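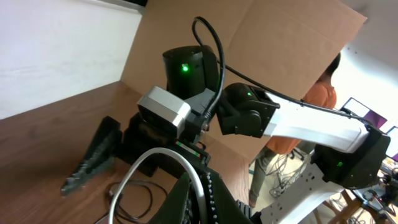

Chapter 10
Cables, Cords and the Tabletop Under Them

Key words for this chapter: run, drop, slack, service loop, bend, strain, parking spot, wipe zone

I taught the first version of this chapter on a folding table in the back of a furniture store in Nurkent, and I got through the whole talk on cleaning a tabletop without once mentioning cords. A woman in the front row waited politely until I was done and asked how she was supposed to wipe a table that had six chargers on it. I had no answer! I went home and looked at my own desk, and that was the end of the old chapter.

So we're going to treat the cord and the tabletop as one subject. In Chapter 9 you learned to sort what belongs on a work surface from what has only landed there. Cords are the awkward middle case. They belong, you can't put them in a drawer and carry on working, and they take up far more of the surface than their weight would suggest (a phone cord weighs next to nothing and can still claim the whole corner where your elbow wants to be).

Take a look at the table that opens the chapter. The top is a medium-brown wood-grain finish, and thin black cables are lying on it in a loose coil. A heavier black one arcs up high and travels along the white arm, and then there's a pale one, white or light gray, that bends over in a wide loop nearer to us. Keep those three in mind, I'll be coming back to them.

What you will be able to do by the end

Tell a cord's run from its slack, and say where each of them should go.
Choose between a coil, a loop and a straight run.
Clear and wipe a wood or wood-look tabletop without unplugging everything.
Draw a cord map of a table you use every day.

You will need a pencil, a sheet of paper, a soft cloth and a table with at least 2 cords on it. A bare dining table won't teach you much. Use the messy one.

10.1 Run and slack

Every cord has a job to do between one end and the other, and the length it needs for that job is called the run. Whatever is left over is slack. That's really the whole vocabulary, but people mix the two up constantly, me included, and most of the trouble on a tabletop comes from tidying the run when it was the slack that needed attention.

Suppose you have a lamp in the back corner of a desk and an outlet behind the desk. The run goes from the base of the lamp, over the back edge, down to the outlet. The part that goes down is the drop. Now suppose the cord is twice as long as that. The extra has to live somewhere. If you let it choose for itself it will slide forward, toward you, and end up under your papers.

Try it the other way around. Put your finger on the place where the cord leaves the table, pull the extra gently toward that point, and deal with it there. You've moved all the mess to the back edge and the front of the table is yours again. My students in Skarov called this "pushing the snow to the fence" and I've never come up with anything better.

Some slack should stay, though. Anything that turns, lifts, tilts or slides has to have enough cord to reach the far end of its travel. A desk lamp on a jointed arm is the one most of us have at home. Stretch the lamp all the way out before you tie anything down! If the cord goes tight before the joint stops, you have tied it too short, and it's the plug or the socket that will take the strain. The bit of give you leave on purpose is called a service loop.

Go back to the opening picture and the heavier black cable. It loops over near the top and then follows the length of the white link, so it's off the tabletop for that stretch. The wood below doesn't have to be cleared of it before you wipe. When I'm planning a table I look for that first: what can travel along something that is already standing there? A lamp stem, a monitor stand, a shelf bracket. Cord that is up in the air is cord I don't have to pick up.

10.2 Coils and loops

A coil is several turns lying more or less on top of each other. A loop is one big bend. They look like cousins and they behave very differently.

The thin black cables in our picture are coiled loosely on the wood, and loose is a fine way for a thin cord to lie. I used to wind mine tightly around my hand and cinch the bundle with a rubber band, very proud of myself, and then wonder why the cord came out kinked like a pig's tail. Give a coil room. If you can slip your hand into the middle of it, I'd call it loose enough for ordinary household cords.

A loose coil does spread, so it needs a parking spot. Pick a place along the back edge or beside a table leg, and use the same one every time. A saucer works. So does the lid of a shoebox, and for a whole winter I used an old Zullar cookie tin with the lid off.

A wide loop like the pale one suits a thicker or stiffer cord that doesn't want to bend sharply. You can't argue with a stiff cord. Let it have its curve, and turn the curve toward the back or the side so your sleeve doesn't catch it. Yan, the upstairs workshop where I now teach in September, has a long shared bench with a deep back strip reserved for nothing but curves of this kind, and I've copied it at home.

Color is worth a word too. Dark cords show up well on a mid-brown top, and pale ones do as well. Trouble starts with brown cord on a brown table, which I have swept onto the floor more times than I care to say, once with a full mug behind it.

10.3 Wiping around what stays

Now for the question I couldn't answer in Nurkent. Some things on a table are going to stay where they are. They're heavy, or they're fastened down, or you're in the middle of using them. You can still have a clean table, you just have to divide it up.

1. Switch off and unplug anything you'll be reaching behind, if you can. Dry-dust what you can't unplug and leave the damp cloth for another day.

2. Split the top into wipe zones in your head. On an ordinary desk I use left, right and back.

3. Lift the slack out of the first zone and set it in the next one. Lift it, don't drag it. Grit under a cord acts like sandpaper.

4. Wipe along the grain, or along the printed lines if the grain is only a pattern. Streaks show less that way. The cloth should be damp enough to feel cool and no wetter.

5. Dry the zone with a second cloth before anything goes back onto it.

6. Return the slack to its parking spot and move on.

I timed myself on my own desk and the entire business took 86 seconds, and that was with a pause to find the second cloth. You may be faster. Alfie Greenwood, who checked the exercises in this book, beat me easily and has mentioned it since.

Water is the thing to watch near edges and seams. A wood-look finish can be tough on top and much less tough where the top meets the edge, so wring the cloth out again before you go around the rim.

Try it yourself

Draw your table from above. Mark each cord with a solid line for the run and a wavy line for the slack. Put a small cross wherever a cord leaves the tabletop. Then use a colored pencil to shade the parking spots you would choose. Leave the real cords alone until the drawing is finished, and keep the drawing, we'll use it again in 10.4 when we get to what happens under the table.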